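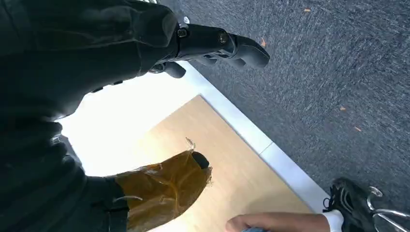
Citholm Paddlers – Questions about our sea kayak trips

Do I need my own boat?
No. The club has touring kayaks for members, kept at Grurnine. Ask for one when you sign up for the trip. Paddles and spray decks come with them.

How experienced do I need to be?
For the Marwat crossing you should be able to paddle 20 kilometers in a day and get back into your boat in deep water with help. The Catico trips stay close to shore and are fine for beginners who have done the pool session.

What does it cost?
Club trips are free for members. Guests pay $35 a day, boat included. You can come as a guest twice before joining.

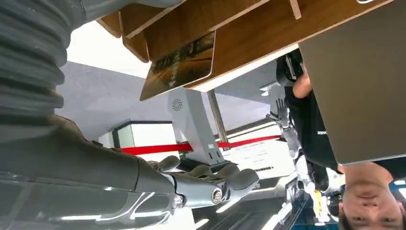
Who decides if a trip goes ahead?
The trip leader, usually the evening before. If the forecast is poor we may switch to a sheltered route or call it off – check your email before you leave home.

What should I wear?
Dress for the water temperature. A wetsuit or drysuit is required until the end of May and again from September. Bring a full change of clothes in a dry bag.

Can I bring my dog?
Not on club trips.

Where do we park at Grurnine?
Use the upper lot. Unload at the ramp first, then move your car – the ramp has to stay clear for trailers.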